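Accueil > Maison > Rangement > Avis

4 février 2022 — par la rédaction

Essais · Rangement · Bureau · Cuisine · Archives

La petite boîte en carton, mon meilleur achat de l'hiver

J'ai essayé à peu près tout ce qui se vend pour ranger les petites choses : les casiers en plastique, les pochettes à zip, l'organiseur Koivisto à 87 compartiments (un cauchemar, j'y ai perdu des barrettes pendant des semaines). Et puis j'ai commandé un lot de 30 boîtes en carton chez Burolora, sans trop y croire, et me voilà conquise !

C'est du carton tout bête, brun à l'intérieur. On le plie, on le remplit, on le pose où on veut. Comme il n'y a pas de cloison, tout ce qui traîne finit dedans : les élastiques à cheveux, l'éponge à maquillage, les mouchoirs, le câble USB qu'on cherche toujours au moment de partir. J'ai tellement aimé le principe que je garde maintenant aussi les boîtes de mes colis, quand elles ont la bonne taille.

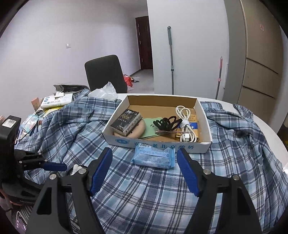 Pour un sac de voyage, je fais le tri sur la table, un vêtement étalé dessous pour que rien ne roule par terre, et je ne garde que ce qui tient dans la boîte. Les lingettes, je les laisse dehors jusqu'à la fin, je m'en sers tout le temps. Le câble, il faut l'enrouler avant de le poser, sinon il attrape tout le reste — les élastiques surtout.

Côté solidité, la mienne voyage depuis octobre et seuls les coins commencent à blanchir. Par contre le carton n'aime pas la salle de bains : une boîte oubliée au bord du lavabo a gondolé en une nuit. Là, je reste fidèle à mon bac Drutell, plus cher et franchement moins joli.

Autre petit reproche, l'absence de couvercle sur le modèle de base. Dans une valise, je glisse un foulard plié par-dessus et ça va très bien.

Je viens de recommander un lot, pour les tiroirs du bureau cette fois. Les fils de couture y sont déjà !

Essai précédent · Essai suivant · Haut de page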